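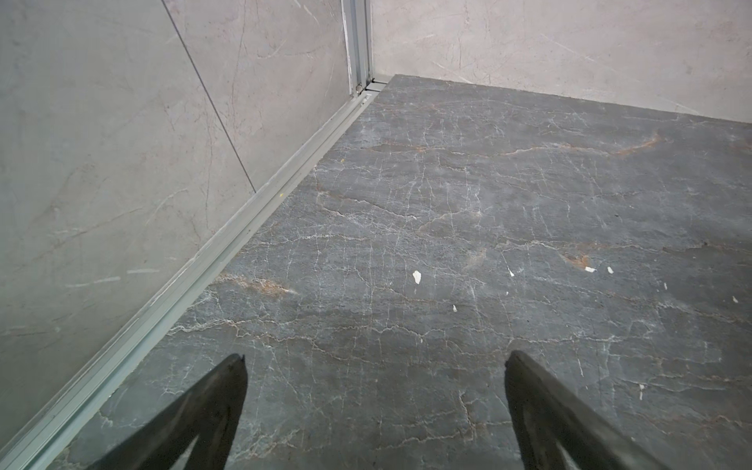
I've had the Skillholm two-arm rail kit up and running since October, and I keep getting asked if I'd buy it again, so fine, a proper review! Mine cost $2319 with the rail, both arms and the wrist cameras, and the enclosure I put together myself from extrusion and stone-look tile. First thing I'd tell a new owner is to get into the routine of looking through the wrist camera before starting anything. It sits so close to the work that you see every bit of grit, like those white flakes the fingertips point toward, and with dark veined tile on the floor they stand out beautifully. I brush the bottom track out at the same time, ridges and all, and that's my morning check done.

Setup took me a long evening (okay, two). The mounting plates want to be squared to the rail before you tighten anything down, and the manual mentions this on page 35, well after the page where it has you tighten everything. Thanks for that. Bernd Janssen talked me through it over the phone, and his trick of snugging the bolts diagonally, a half turn at a time, saved me a second teardown.

The grippers are my favorite part. They're open-frame fingers, nice and light, and once I'd redone the zero position they got a lot better with thin stuff. I use a plastic bag and some toy food as my test after any adjustment, because film is so unforgiving. If the fingers close a hair out of line, it slides right through.
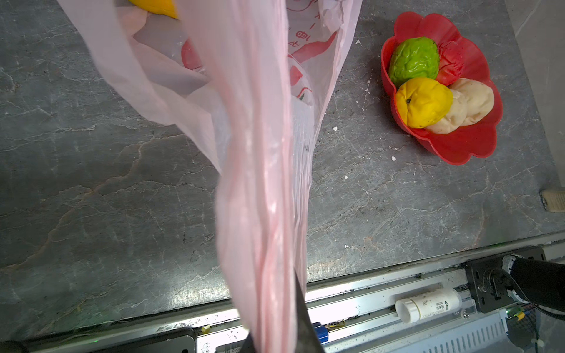 Finger tip pinching the twisted bag handle, red bowl to the right.

Spare finger sets are $119, and ouch. I'd still keep one in the drawer. The pads on mine got shiny and I spent ages fiddling with grip force before I thought to swap them.

Now the grumble: cables. Each arm has its own loops, and where you leave the slack matters a lot when both arms are working over the same spot. Too much and it sags into the other camera's view, too little and it tugs at the elbow. I move each arm slowly through its full reach by hand with the power off, then clip, then do it all again. Hauke Baumgart swears by fabric sleeves, but I found they made the bends too stiff. 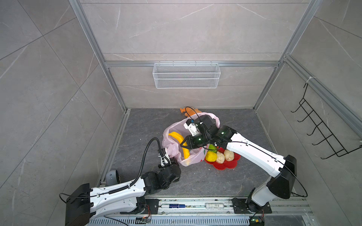

Both arms at the bag. Note the cable loops at the left gripper and the right elbow.

Would I buy it again? Yep, though I'd order the spare fingers with it and read the manual backward.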